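Report on our visit to the Selirum open day
Robotics module, group project, second part

Our group chose the open day at Selirum for the visit part of the project, partly for the subject and partly (we may as well admit it) for the easy train journey. We went in September, arrived far too early, and spent a very pleasant while over tea in the entrance hall reading the posters. The one by the stairs said the building has 1658 square metres of floor, and after two wrong turnings on the way to the toilets we were quite ready to believe it.

The demonstrations were spread over the ground floor, and we had been given a sheet with the times on it. Ours was the two-arm stand, which the staff call Trollby. Both arms are fixed to one rail along the front, and they work over a marble-patterned surface with plain walls on three sides. For most of the time we watched, it was small things being handled between the two grippers, with a big patterned pillow lying at the back and a black cloth over on the right.
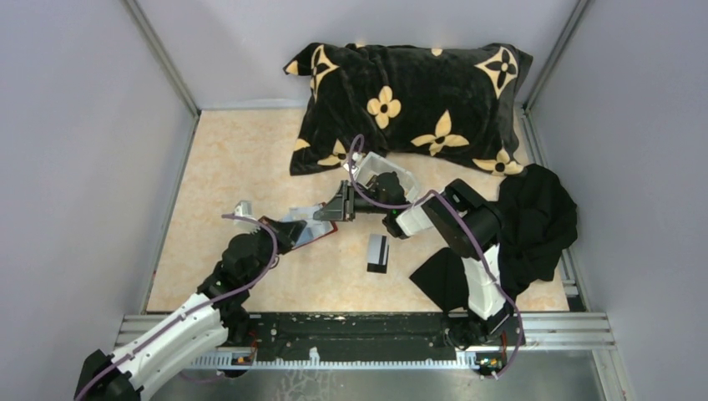 We had all expected the speed to be the impressive part, and we came away talking about the patience instead. The arms move gently, much more slowly than a person would, and the hard part seems to be the meeting in the middle — two grippers have to come very close without knocking each other, and each one is partly in the other's way. One of our group tried the same sort of handover at home with kitchen tongs and dropped a card four times, so we have a good deal of respect for it now.

We asked how much practice goes into a task like this. The answer was that the team had logged 955 attempts for it by the end of the summer, and that they hope to pass more than 100 each week once the second stand, Chantharasri, is ready. We also asked about the cables, which loop up over the arms in a cheerful purple, and were told that leaving enough slack had taken longer to get right than anybody had planned for. We wrote that down straight away, having had just the same trouble with our own little arm in the workshop!

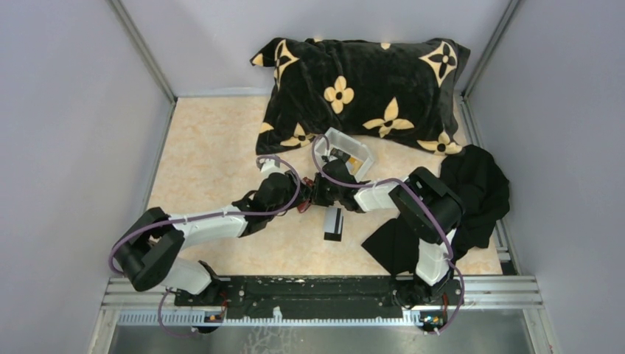
What we would like to use in our own project

A plain background and a fixed rail are both things we can manage with what is in the workshop, so we shall begin there. We would also like to keep a proper log of attempts, good and bad, as Selirum does. The Skulska kit we have been lent has only 2 motors working at present, so the handover will have to wait until next term.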